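**Inventory talk, Mokska regional meeting, July 2025**
Speaker: Vasilis Spahić

Slide 1. Title
- Scope: suture and wound-closure stock at the two Mokska sites. Capital equipment is excluded.
- Handouts are at the door. Take questions after slide 4.

Slide 2. Starting position
- 245 catalog lines on the shelf list before the review. Many were the same thread in a different box size.
- Two sites, two numbering schemes. Vuretti used the supplier's code. Szűcs used its own.
- Read out one duplicate pair from the handout — the audience usually doubts this part.

Slide 3. Method
- Each line was matched on material, gauge, length and needle type. Box size was ignored.
- Lines with no issue in 12 months went to a hold list. A department lead had to sign before removal.
- Expiry dates were entered by hand. Grudance, the stock software, does not read the older labels.
- Pause here. Someone will ask about barcodes. Answer: next budget year.

Slide 4. Result
- 191 lines remain.
- Reorder points are now set per site from actual use. The old points were copied from one site to the other and never checked.
- Emergency orders: no figure yet. Do not estimate one if asked.

Slide 5. Shelf layout
- Sort by material first, then gauge. Sorting by supplier put near-identical boxes three bays apart.
- Oldest expiry at the front. Refill from the back.
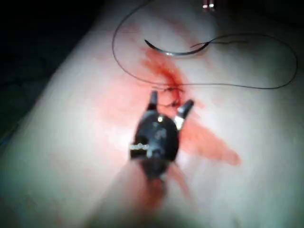
- Label the bin, then the shelf edge. Both labels carry the same number.
- Open boxes stay in the bin. Part boxes moved to drawers were the main source of count errors.

Slide 6. Open items
- Minimum order of 2,000 units on two lines. Purchasing is asking for a split delivery.
- Szűcs has to retire its old codes in Grudance. Both sets still print on the pick list.
- Count sheets go back to the Vuretti stockroom — paper copies only.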